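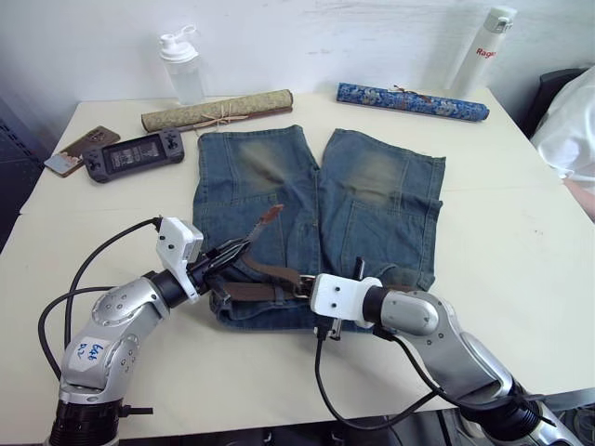
Cómo reclamar por un folleto inmobiliario discriminatorio

El procedimiento se aplica a folletos, boletines y cartas repartidos por agentes de Millstead y Masthorpe. No cubre los anuncios entre particulares.

1. Conserve el folleto completo, con el sobre si lo hubiera. Anote la fecha y el lugar de recepción.

2. Localice el número de licencia del agente, normalmente en el pie de la última página. Sin él, la reclamación se tramita solo contra la agencia.

3. Transcriba el párrafo objeto de queja – literal, sin comentarios – e indique la página.
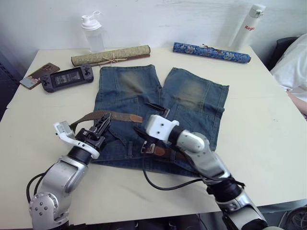

Prenda vaquera con cinturón marrón sobre una mesa blanca.

4. Rellene el formulario 3002. El apartado de hechos admite 200 palabras; lo que exceda va en un anexo.

5. Envíe una copia a la agencia. El plazo de respuesta es de 20 días.

6. Si no contesta, remita el expediente al servicio de mediación Gethin con el justificante de envío.
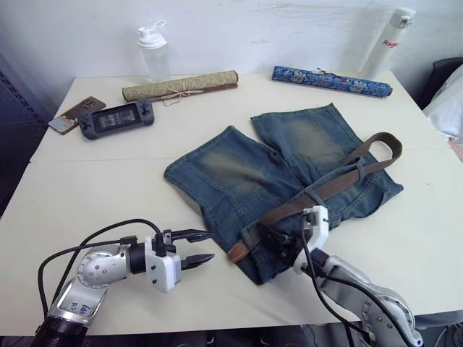
Prenda vaquera desteñida, extendida sobre la mesa.

Los folletos impresos por encargo, como los de Jiltonard, requieren además los datos de la imprenta.

Texto: Roscoe Haddad. Revisado el 2/2/22.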